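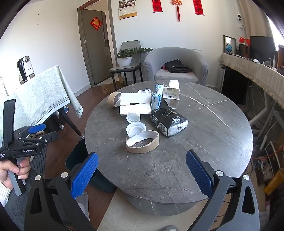

Search this site
Enter keywords

Household Materials, Unit 4: Packaging and What Becomes of It
Notes by Bülent Gezer

Welcome back! October is when we finally get our hands on real waste, and I love this unit. Bring one day's packaging from home, rinsed if it held food. Please don't flatten or sort anything beforehand — we want to see how things come apart.

1. Mixed packages

Most of what we throw out is a small assembly. A cardboard tub may have a plastic lid, a paper lining and a glued seam. Take a lid off and you have a clean piece of one material. Tear a lined cardboard ring off its tub and you often get a brown outside with ragged white stuff clinging to the inside. Look hard at that torn edge! Fibers tell you it's paper, and a smooth film that stretches before it rips tells you it's plastic.

2. Sorting at the table

Work in pairs. Spread everything out and make a pile for each material: cardboard, paper, rigid plastic, film, and "can't tell." The last pile is my favorite, so be generous with it. Crumpled white scraps nearly always start there. Try the tear test, then the water test (a drop soaks into plain paper and beads on a coated one).

Lids get their own heap. Plastic lids with raised concentric rings are worth comparing: press the center with your thumb and feel how the rings stiffen a very thin sheet.

3. Two towns

Piltville takes lined cardboard with its paper. Prindimville, just over the river, doesn't, and asks residents to pull off the lids as well. Last year's class weighed packaging from 154 homes across both towns, some 2,000 pieces in all. The Sotelo worksheet has the full table, and it's a great read if you like odd results (see the row for lids).

4. For next time

Read the Sotelo worksheet, pages 1 and 2. Keep one piece you couldn't identify and write a paragraph on what you tried. Kikico sample bags are on the shelf by the sink — label yours with your initials and the material you suspect.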